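Prusano Trade Newsletter
Fabric and Fit Notes: Knit Waistbands, Revised Shrinkage Allowance
Apr 8, 2007
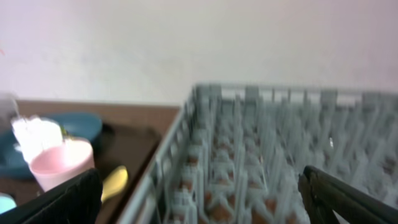
The change applies to all cotton and cotton-blend sweatpants and lounge pants cut from the May order onward. Stock already in stores is not affected and should not be relabeled.

Until now the waistband on these styles was cut to the same shrinkage allowance as the body of the garment. That worked while both pieces came from the same knit. When the body fabric moved to the Heywood brushed fleece last fall, the waistband stayed in the older rib, and the two do not shrink at the same rate. The fleece loses most of its length in the first wash and then holds. The rib goes on shrinking for several washes, mostly in width. The result is a waistband that pulls in while the seat stays put, and a row of small puckers along the joining seam.

Returns for this fault were heaviest in size 36, where the band is stretched furthest at the seam during sewing. Smaller sizes show the same puckering when laid flat, but it opens out when worn and few customers have sent them back.

What changes

The rib is now relaxed before cutting. Rolls are opened and laid loose overnight. Previously they went from the roll to the table the same morning, with the tension from winding still in the cloth. Musyoka Kioko, who runs the cutting room, asked for this in the winter and the test pieces support him — relaxed rib came out of the wash much closer to its cut width than rib taken straight off the roll.

The band pattern has been widened at the center back only. The side notches stay where they were, so existing markers can be used for the body pieces. Please discard paper copies of the old band pattern. It carries the same style number as the new one and the difference is hard to see unless the two are placed together.

The elastic has been replaced. The former braided elastic narrowed when stretched and tended to roll inside the casing. The new one is a knitted type from Zulten, which keeps its width under tension and can be stitched through without losing much recovery. It is slightly softer in the hand. Customers used to the old waistband may find it less firm on first wear.

Wash testing

The test lot was washed warm at 30 minutes per cycle and tumble dried on medium, for 13 cycles. Bands were measured flat after each drying, once the fabric had cooled. No band rolled. Two showed light puckering near the center back seam, traced to a presser foot set too heavy, and the machine has been adjusted.

Color loss was not part of the test. Reports of fading in the charcoal and navy are being handled separately with the dye house.

Care labels

The care label wording stays the same except for one line. "Tumble dry" becomes "Tumble dry medium, remove promptly." Labels with the old line may be used up on shorts, where the waistband is a different construction, but not on full-length pants.

Orders and sizing

The size chart is unchanged. Waist measurements given in the catalog are for the garment unstretched and before washing, as before. Store staff who have been advising customers to go up one size in the sweatpants should stop doing so for the new stock, which can be identified by the gray stitch at the inside center back — the old stock has a white one.

The first run is 800 pairs, split between the straight leg and the cuffed leg. Accounts that carry the Zomell lounge line will receive the cuffed leg first. Standing orders will be filled with new stock automatically once the old is gone, and the two will not be mixed in one carton.

Returns of old stock for waistband puckering will be accepted on the usual form. Write "band" in the reason box and include the size. Garments should be washed before they are sent back, and swing tags are not needed.

Next item: drawcord tips, metal and plastic.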